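Folding shirts on the bed vs. on a table
Home & Laundry > Clothes care
11 replies

hkettunen
April 8, 2026
I moved into a smaller place in December and lost the table I used to fold on, so now all the laundry gets folded on the bed. Pants and towels come out fine. T-shirts don't. I fold them lengthwise first, sides in, so I get a long strip, and then I fold the strip up from the hem. By the time I have the strip, one end is always bunched up and the rest has creases in it. On a table I never had this problem. Is it the mattress, or am I doing it wrong?

The drawer is 11 inches deep inside, so I need them narrow.
Hertta Kettunen

Pavliuk_66
It's the mattress. Cotton jersey grips a cotton sheet, and when you smooth the shirt you drag the sheet along with it. Then the sheet springs back and takes the shirt with it. Put something hard and smooth under it. I use the lid of an old storage bin.

drawerdan
I don't agree that you need a board. I've folded on a bed for years. Pull the sheet tight before you start and smooth from the middle out to both ends. Most people smooth in one direction and push all the slack to one end, and that's your bunched end.

hkettunen
I do smooth left to right, so that could be it. The sheet is a fitted one and it's loose. It wrinkles as soon as I lean on the bed.

I did a blue one this morning and stopped at the strip stage. The left end was squared off the way I wanted, and the right end came up in a peak. 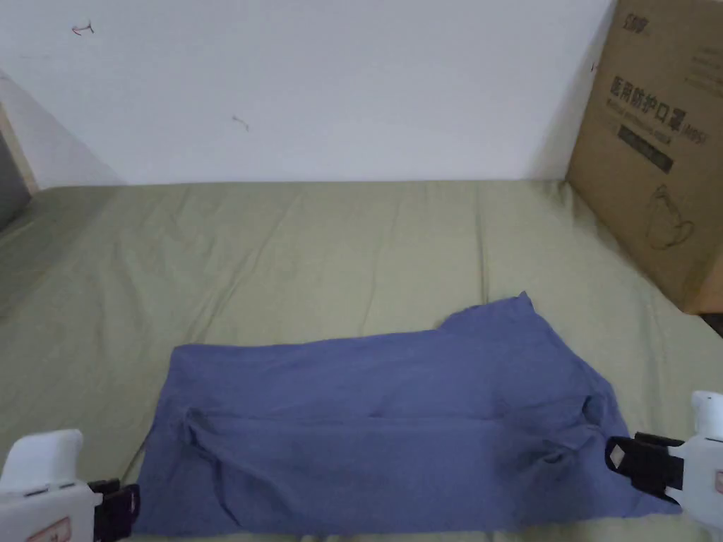
I tried it again after that with the shirt turned around, neck on the other side, and got the same thing, so I don't think the neckband is to blame. The shirt is an ordinary one, nothing stretchy. I haven't tried the middle-out way yet.

mossandmend
Are you folding them straight out of the dryer? If they sit in the basket for an hour they take on creases and no folding method will get rid of those. Give each one a snap by the shoulders first.

hkettunen
Line dried on a rack. I do snap them but probably not hard enough.

Pavliuk_66
Rack drying leaves them stiff, so the long crease may be from the rack bar. Hang them from the hem and you won't get it across the chest.

drawerdan
Hanging from the hem stretches the hem. I'd put them on hangers to dry.

Pavliuk_66
Never stretched one of mine. Hangers leave bumps in the shoulders, which is worse.

tinplate
You could skip the long strip. Fold the shirt in half down the middle, sleeves back, then in thirds from the bottom. It's one less fold and you handle the shirt less. It comes out wider, though, so measure your drawer first. Mine fit five across and I keep them standing up.

hkettunen
Wider won't work with this drawer, I have socks down one side. I might try the half fold for the ones that go on the closet shelf.

mossandmend
If you do want a board, get a thin one. I had a hinged plastic folder and it took up more room than the shirts did. Stiff cardboard works. Cut it to the width you want the strip to be, lay it on the back of the shirt, fold the sides over it and slide it out.

drawerdan
Fine for a stack of new shirts in a store. For a week of laundry it's slower. I timed myself once with a card and once without, and without was quicker by 60 seconds over one load.

mossandmend
A minute a load doesn't bother me. Mine stand up in the drawer and they stay that way.

hkettunen
Did the whole load tonight. Tightened the sheet, tucked the loose part under the mattress, smoothed from the middle out. The ends are a lot flatter. There's still a crease along some of them, so I'll hang the next batch by the hem and see. I cut a piece of card too but it bent on the third shirt, so it would need to be heavier. Does anyone know if those sheet straps hold on a thick mattress?

tinplate
They do if you get the long ones that cross underneath. The short corner ones pop off. Lift the mattress to put them on, it's much easier with a second person.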